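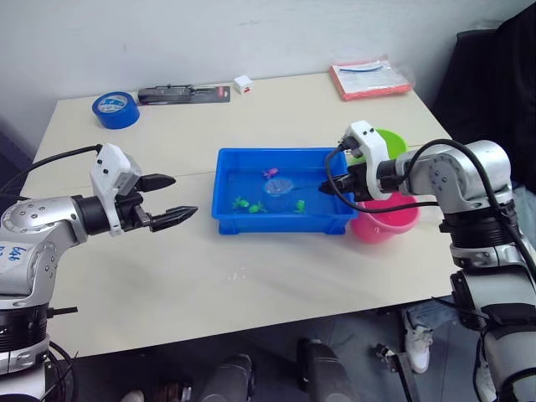

The water play line is the part of the Dirkomside grant I have the most doubts about, so I will start there. Helmut Albers budgeted it in March as the cheap end of the program, and on paper it still is. The standard set is a blue plastic tray partly filled with water, a small net with blue mesh, four toy fish, one pink and three green, and a green and a pink bucket beside it. My complaint is with the fish. With three of one color and one of another, the sorting task we promised you is over almost as soon as it begins, and I don't see how we can report it as a sorting task at all. I have asked Leonie Hinrichs to stop using the word in the parent handouts until the sets are changed.

Sets delivered to date: 21 of 26. Thygesen says the remaining five are on the way. They said the same last time. I would not plan the fall sessions on it.

Attendance was better than I expected, with over 80 children signed up across the Jastia and Trarkanari sites. Signed up is the figure we have. Wiebke Seidel is still putting together the sheets that show who came more than once, and until I see those I would treat the number as interest and leave it there.

The nets are a separate question. Abdelghani El-Sayed likes them and thinks the long reach into the tray is good practice for wrist control. He may be right. We agreed to measure it, and so far we have 15 completed observation forms, most of them filled in by the same person. That is too thin for the claim in our original proposal, and I would like your permission to drop the claim from the final report.

Spending is under budget, mainly due to the late sets. Arne Ruppert wants to move the difference into a second tray size. I am against it. We should buy more fish in other colors first, run the sessions again, and see whether anyone can show a result.

Please let me know about the wording change before the next payment request goes in.

Jul 22, 2019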